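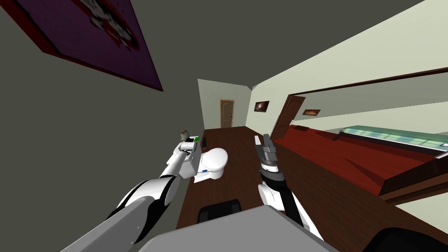
# Tilt-Augmented Viewpoints for Two-Arm Household Policies in Simulation

Project report, Semester 2
Authors: Khadija El Khatib, Thanasis Tsakiris

## 1. Summary

We tested whether a two-arm manipulation policy trained in simulation copes better with a tilted camera if tilted views are included in its training data. The work used a rendered household environment and a simulated robot with two arms and a body-mounted camera. Two policies were trained on the same demonstrations. The first, Cara, saw only level views. The second, Gina, saw the same demonstrations re-rendered with the camera rolled by up to 26 degrees to either side. Gina performed slightly worse than Cara on level views and much better on strongly tilted ones. The improvement was largest for reaching and smallest for placing.

## 2. Background

Policies that map camera images directly to arm motion tend to rely on cues that stay fixed during training. The direction of the floor is one of these. If all demonstrations are rendered with the floor running level across the image, the policy has no reason to separate "down in the image" from "down in the room". A small mounting error or a leaning base then changes the input in a way the policy has never met.

Earlier work in our group by Pavliuk looked at shifts in camera position but kept the orientation fixed. That study found position shifts of a few centimetres were tolerated well. Roll was listed as future work, and we took it up here.

## 3. Method

### 3.1 Environment

All scenes were produced with Trultetti, the department's indoor scene generator. It assembles rooms from a library of walls, floors, doors, fixtures and small objects, and assigns colours and surface finishes at random. Room layouts are not always realistic. A toilet may be placed well out on an open wooden floor, and framed pictures and mirrors are distributed along the walls without much regard for what the room is for. We left this behaviour switched on. It gives a wide spread of backgrounds at no extra cost, and large fixtures act as obstacles near the workspace.

Small objects are simple shapes such as cylinders and blocks. The gripper is a two-fingered design on each arm. Physics ran at a fixed time step and rendering was done separately, after each demonstration had been recorded.

### 3.2 Demonstrations

We collected 1241 demonstrations by teleoperation inside the simulator. Each one consists of joint positions, gripper commands and the full state of the scene. The operator always worked from a level view, including for episodes that were later rendered with tilt. This was a deliberate choice, as early trials with a tilted operator view gave jerky motion and many dropped objects.

Demonstrations were discarded if the object left the workspace, if either arm struck the robot's own body, or if the episode ran past the time limit. The count given above is after discarding.

### 3.3 Re-rendering

Recording the state separately from the images meant that every demonstration could be rendered again from a different camera orientation, with the arm motion unchanged. For Gina, one roll angle was drawn per episode and held constant until the end of that episode. We first drew a new angle for every time step, but the resulting policy ignored the camera almost entirely and followed joint positions. Holding the angle constant removed this problem.

Pitch and yaw were not changed. The number of training images was the same for both policies, so Gina saw fewer level images than Cara.

### 3.4 Policy and training

Both policies use the same network: a convolutional image encoder, a small encoder for joint state, and a head that predicts a short sequence of actions for both arms. Weights were started from the same random seed. We trained for an equal number of steps and took the final checkpoint in each case. No tuning was done on the test rooms.

## 4. Evaluation

The test set contained 169 rooms that did not appear in training. Each policy was run once per room at each of three camera settings:

- **Level:** no roll.
- **Moderate:** roll inside the range used to train Gina.
- **Steep:** roll well beyond that range.

An episode was split into three stages, each scored separately. *Reach* was passed if a gripper came close enough to the target to close on it. *Grasp* was passed if the object was lifted and held. *Place* was passed if the object was released inside the goal region and stayed there until the episode ended.

Scoring was automatic and used the simulator state. We also watched a selection of replays from the robot's camera to check that the scores matched what we would have called a success. They did in nearly all cases. The exceptions were grasps where the object was pinched at a corner and lifted just high enough to pass.

## 5. Results

| Camera setting | Better at reach | Better at grasp | Better at place |
|---|---|---|---|
| Level | Cara, slightly | Cara, slightly | No clear difference |
| Moderate | Gina | Gina | Gina, slightly |
| Steep | Gina, by a wide margin | Gina | No clear difference |

On level views Cara was ahead, but the gap was small and we would not expect it to survive a second training seed.

At the moderate setting Cara's reaches drifted to one side. The direction of the drift matched the direction of the roll, which supports the idea that the policy had tied its arm motion to image axes. Gina showed no consistent drift.

The steep setting gave the clearest separation. Cara frequently stopped with one gripper open above the floor, short of the object, and made no further progress. Gina usually reached the object and often grasped it, even though these angles were absent from its training data. Placing remained poor for both. Most failures at this stage came from releasing too early – the gripper opened while the object was still above the goal region, and the object rolled or bounced out.

Fixtures close to the workspace lowered the scores of both policies. The effect was similar at all three settings, so we do not think it is linked to tilt.

## 6. Discussion

The results suggest that roll augmentation by re-rendering is worth doing when scene state is available. It needs no new demonstrations, only rendering time. On our hardware rendering was still the slowest part of the project, and we had to share the machine with other groups until December.

The weak placing result needs more work. One explanation is that the goal region is a flat marking with few visual features, so its appearance under tilt changes more than that of a solid object. Another is that placing errors build up from small grasping errors. Our data cannot separate the two.

There are several limits to the study:

1. Only one seed was trained per policy.
2. Roll was constant within an episode, while a real mount may also shake.
3. Nothing was tested on a physical robot.
4. All demonstrations came from 2 operators, who were the authors.

## 7. Further work

The next step is to repeat the training with several seeds and add pitch to the augmentation. We would also like to give the policy an explicit gravity direction as an input and compare this with augmentation alone. A physical robot with an inertial sensor on its base could supply that value directly.

## 8. Division of work

Khadija El Khatib wrote the re-rendering code and the scoring scripts. Thanasis Tsakiris set up the teleoperation interface and ran the training. Both authors collected demonstrations, checked replays and wrote the report.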